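Section 4. Folding on the bed

This section of the Nilmont house guide covers clean laundry that is folded in the bedrooms. Drying is in section 2 and ironing has a booklet of its own. Staff who work at the Tovar building follow the same steps, but their closets are narrower, so see the note on widths further down.

**Before you start**

1. Check that the clothes are fully dry. Feel the collar, the waistband and the inside of the pockets. Anything damp goes back on the line.
2. Pull the bedding flat. If the bed has a bamboo tile mat, leave it on and fold on top of it. Press down any part of the mat that has risen in the middle.
3. Empty all pockets.
4. Sort by kind: T-shirts, shorts and pants, towels, and everything else. Socks and underwear go straight into the drawer and are not folded here.

> **Caution:** Bamboo tiles are held together by cord, and the gaps between them catch loose threads, hooks and zipper pulls. Close zippers first. Lift a garment to move it — do not drag it across the mat.

> **Caution:** Keep clothes off electric fans and off their cables. A sleeve over the grille can stop the blades and overheat the motor.

**T-shirts**

1. Lay the shirt face down with the collar pointing away from you. Smooth it from the center out to the side seams.
2. Fold one side in toward the middle, a hand's width from the neck. Turn the sleeve back on itself so it lies inside the fold.
3. Repeat on the other side. The two edges should run parallel from shoulder to hem.
4. Bring the hem up to just under the collar.
5. Fold in half once more and turn the shirt over. A chest logo should now be on top.

Note on widths: the shelves in the main house take a folded shirt 22 cm wide. At Tovar, bring each side in a little farther at step 2 and check the first shirt against the shelf before doing the rest.

Shirts with a heavy print are folded in half only. Sharp creases crack the print, and the cracks do not iron out.

**Shorts and towels**

1. Lay shorts flat, front side up, and fold one leg over the other.
2. Tuck the point of the seat in so the edge is straight, then fold from the waistband down.
3. Fold bath towels in half lengthwise, then in thirds. The Stomen towels are 70 cm wide and fit the linen shelf this way with the fold facing out.

**Stacking**

Put finished pieces on the far side of the bed, out of the way of the next garment. Heavier items go at the bottom. Keep each person's clothes in a separate stack and do not let a stack get taller than the shelf it is going to.

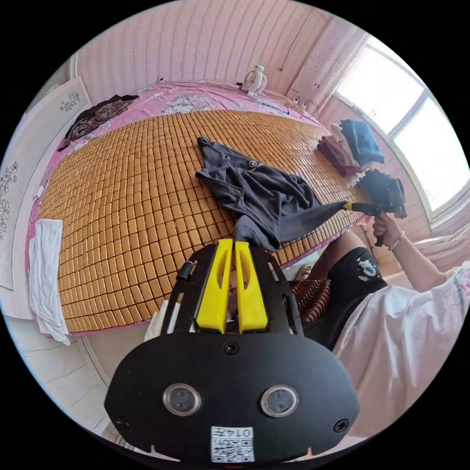
**Can dark and light clothes go in the same stack?**

Once they are washed and dry, they can. The exception is new dark cotton, which may still rub off on white fabric, so keep it apart until it has been through 2 washes.

**Putting away**

1. Carry one stack at a time, with one hand flat underneath.
2. Place it with the folded edge toward the front of the shelf.
3. Move the older pieces to the top so they get worn first.
4. Shake out the mat and wipe it with a barely damp cloth. Let it dry before the bed is used.

Winter blankets come out in November and go on the lower shelf. They are folded by two people on the floor, following the Povska sheet taped inside the closet door.

Missing buttons and torn seams go in the mending basket with a slip saying what is wrong. Brisa Medrano empties it. Questions about shelf space go to Crisóforo Esquivel.

Section revised Mar 10, 2023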